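Counter and walls, continued

Last updated: March 2026
By the householder, Bonport

Print this page | E-mail this page

Up before six and could not get back to sleep, so I went over the sample books again. I had narrowed it to four papers last night. By breakfast it was two, the stripe and the little purple flowers, and the stripe went back in the box after I held it next to the window. It made my eyes jump.

The flowered one is from Kiltton. They list it under number 1319, with no name, and the book has it in a warm shade and a cooler one. I wrote the number on the back of my hand and then on the calendar when I saw it was washing off.

Drove to Takeda for paste and a new roller. They were out of the ready-mixed, so I bought powder. Also a sponge, blades and a plumb line, although I know there is one somewhere in the garage. The ring road was slow both ways and I ate my lunch in the car.

Back home I measured the alcove again and got 17 inches for the short side, same as in November. I had been worried about that. The old paper above the outlet came off in one sheet. Behind the radiator it would not come at all and I scraped until my wrist hurt. Filled the holes. Left them to dry.

The budget for all of this is 500 dollars and the paper will take a good part of it. The counter I want is Hakora's marble pattern, the one with brown and gray in it. I keep being told that a veined counter and a flowered wall will fight each other. I don't think so if the flowers are small and the colors are quiet. Mine are both. I would worry more about a plain white wall, where every splash shows by the sink.

I spent some time after supper looking at the two together, the flowers in their grayish purple and the veins running mostly from side to side. 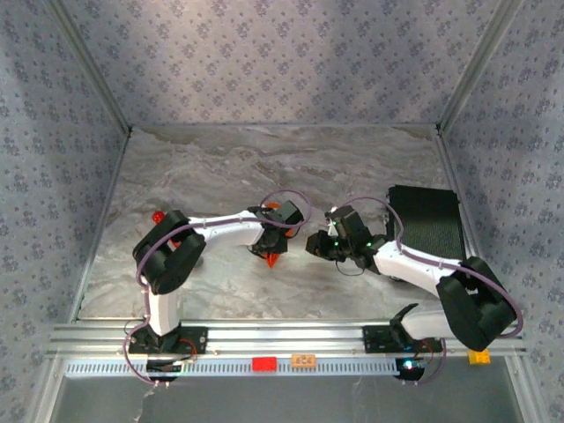
Marta wrote back tonight that I should hang one strip and live with it for a week before I paste the rest, and that small prints look busier on a whole wall than they do in a book. She had hers up for two days before she took it down again. She also said to run the veins along the length of the counter and never across it, and to get the seam at the back sealed properly or crumbs will get in there.

I will do the one strip. A week is long, but the paste will keep as powder.

Still to do: call Hakora about the edge, find the other plumb line, sand the filler, move the bread box and the kettle to the hall table. The drawer by the stove is sticking again. Bed at ten.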